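Winter walking on the Prerholm path

I finished the Prerholm path on 28th December, which makes it 186 miles since I started in September. Most of that was done in short stretches from Stodalcombe, out and back, because the bus only runs that way in the morning.

The last stretch climbs to 474 meters. There was ice on the north side and I took it slowly. Lev Tkachuk came with me as far as the Ovach turnoff and then went back for his train.

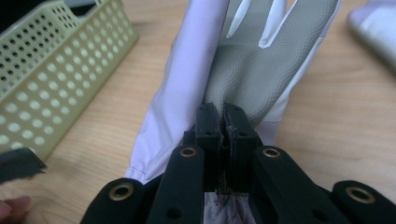
Cold hands were my main problem all season. I can walk with cold feet for hours, but once my fingers go I can't open a map or work a zipper. I went through a few pairs before settling on anything. What I look for now is a palm with some grip to it, like the gray one with the small raised dots, so I can hold a pole without squeezing. A long cuff helps too. Thin liners go underneath if there is wind.

The other thing I changed was food. I used to carry sandwiches and they were too hard to eat by noon. Now it's oatcakes and cheese, cut up at home, in a pocket I can reach without stopping.
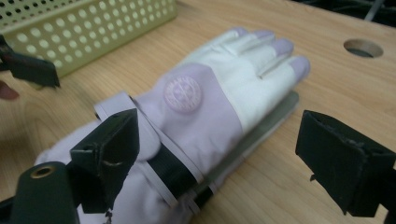 Getting there

The 348 bus leaves Stodalcombe from the stop by the library. Sit on the left if you want the view of the reservoir. If you drive, the lot at Yurchenko Farm costs 4 dollars and takes coins only - the machine doesn't give change.

I keep my notes for each stretch on index cards, one card per walk, with the gates and the wet spots written down.

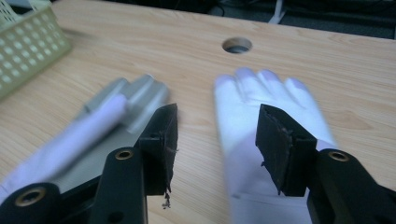
The cards for the southern half need redoing. Two of the gates have moved and the footbridge below Ovach is closed, so the path now follows the road for a while. I'll post the new directions once I've walked it again.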